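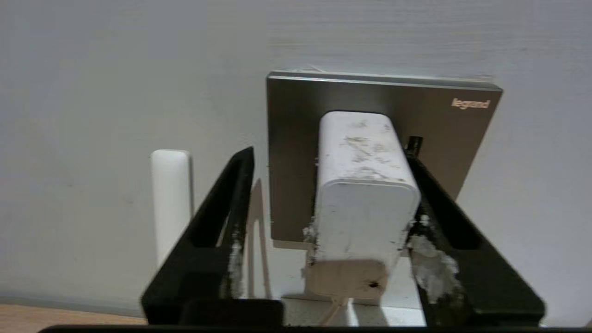 Lasley plant talks, what do we know so far
Local News > Jobs and Business

mapleridge_ed
The company put out a second statement this morning on the Lasley plant. They want to move the gasket line to Custov by next September and keep the molding side here with a smaller crew. 345 people work there now. The statement does not say how many stay. Does anyone have more than what was in the paper?

torquewrench
Second shift got a meeting at 2:30. Same statement read out loud, then ten minutes of questions. The plant manager said the number depends on talks with the union and he wasn't going to guess. Harish Kurian asked him if the molding presses were included in the sale of the equipment and he said he'd have to check.

pdw_1971
They have been moving that line for years. First it was the small rings, then the tooling shop. Look at the parking lot at 3 pm and compare it to when Bogale owned the place.

mapleridge_ed
Bogale also ran it at a loss the last four years they had it. That part was in the filing when Jernidov bought them.

pdw_1971
A loss on paper. They charged the plant rent on its own building.

Kestrel Lane
My husband has 22 years in there. What I want to know is how severance works if you are offered a job at Custov and say no. Is that counted as quitting?

torquewrench
It's in the contract, the section on transfers. If the new job is over 50 miles away you can turn it down and still get severance. Custov is way past that. Tell him to get a copy from his steward and not go by what the supervisors say. One of ours told people the opposite on Tuesday and had to take it back.

Kestrel Lane
Thank you. He has the old booklet, I don't know if it's the current one.

torquewrench
Green cover is current. Tan is the one before.

dalby
I'll say what others won't. The county gave them a tax break to stay and it had no job numbers attached. I went to that hearing. There were six of us in the room.

mapleridge_ed
It had numbers. 300 full time through the end of the term, or the break gets cut back. It's in the minutes.

dalby
"May be reduced at the discretion of the county." Read the whole line. That is not the same as having to pay it back.

mapleridge_ed
OK, I looked again and you're right about the wording. I still think they'd have a hard time not using it with this much attention.

pdw_1971
You have more faith in the county than I do.

rrhodes
I drive for a supplier, not at the plant. We dropped 2,035 cases there last month and the order for next month is the same size. That doesn't look like a place winding down to me.

torquewrench
Could be they're building stock before the move. They did that with the small rings.

rrhodes
Maybe. I'm only saying what's on the order.

Kestrel Lane
Is the union meeting open to spouses?

torquewrench
The first hour is. Starts at 10 in the morning at the hall, use the side door, the front lot is being paved. They vote after that and it's members only.

dalby
Is there going to be anyone there from the county?

torquewrench
They were invited. No answer as of today.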